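# Progress Report: Andier Dial Workshop, Enamel and Marquetry Program

Submitted to the Bernwood Fund by Simone Honorato, Program Director

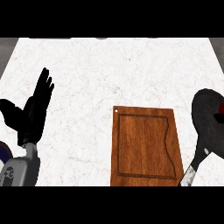
The reporting period covers the second half of the grant year, closing at the end of September. Work continued on the Lastura collection, the set of hand-decorated wristwatch dials for which the Fund approved support, and on the training of new dial artists. Spending remains within the approved budget. One milestone has moved, as set out under Schedule.

## Dial production

Eight finished dials were due by the close of the period, and all eight have been delivered to the casing department. The set is divided between grand feu enamel and straw marquetry. The enamel dials required more firings than planned. The deep green specified for the collection tended to cloud near the center hole, and the workshop changed both the grind of the powder and the order in which the layers are applied. Dials fired under the revised procedure met the finish standard agreed with the casing department.

The marquetry dials presented fewer technical problems. The rye straw is split, flattened and dyed in our own workshop, and color matching between batches has improved now that each dye bath is logged.

## Training

Four apprentices were enrolled at the start of the year. Two have completed the first stage and now work on dial blanks under supervision. The other two will be assessed at the end of the winter term. Ashwin Iyer, who leads the enamel bench, has rewritten the first-stage handbook, and the new version is in use. It gives more space to copper preparation and counter-enameling, where most early faults were recorded.

## Suppliers

Evangelista continues to supply movements for the collection. The most recent delivery arrived complete and passed incoming inspection. The supplier has advised of a small change to the length of the dial feet, and our drawings have been revised to match. Finished dials are not affected.

## Schedule

The presentation of the complete collection to retailers was planned for November and will now take place in February. The delay comes from the additional firings and from the time needed to recut the hour markers, which sat too high under the crystal on the first assembled watch. No additional funds are requested for this work.

## Next period

The workshop will assemble and regulate the remaining watches, complete water resistance testing and prepare the technical file for each reference. Mr. Iyer will also begin trials of a translucent blue for a possible second series. Results of those trials will be included in the next report, together with the apprentice assessments and the final statement of materials costs.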